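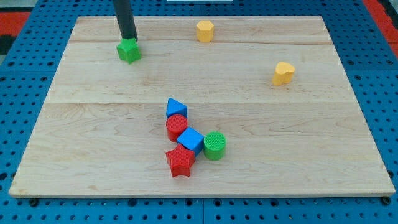
Colorful geometric blocks on a light wooden board.

Kindden's toy library is moving, and I for one am thrilled

If you've been squeezing past strollers on the stairs at the old Benavides building for as long as I have, you'll want to hear this. The Kindden toy library is packing up and heading down to street level! Starting in April it will be on Sorard Street, in the former shoe repair shop, with a front door you can get a double stroller through (I asked, and then I went and measured).

Milagros Guzmán, who runs the place, told me the catalog is now up to 935 items, everything from puzzles and train track to a puppet theater that takes two grownups to carry. "We had boxes on top of the fridge," she said. "We had boxes in the fridge, but it was unplugged."

Borrowing works the way it always has. You can take home up to six things at a time and keep them for two weeks. Lost puzzle pieces still go in the jar by the desk when you find them, and please do look under the couch before you call, Milagros says.

What's new is the Saturday opening, from 9 in the morning until noon, which those of us who work all week have been begging for. There will also be a low table where kids can try things out before you haul them home. My youngest will be moving in, I think.

The rent is a bit higher than upstairs, and the Tistum neighborhood fund is covering the difference for the first year. After that the yearly fee may go up, though Milagros wouldn't give me a number yet. Current cards stay good through the move, and anything due during the closed week can come back once the new place opens.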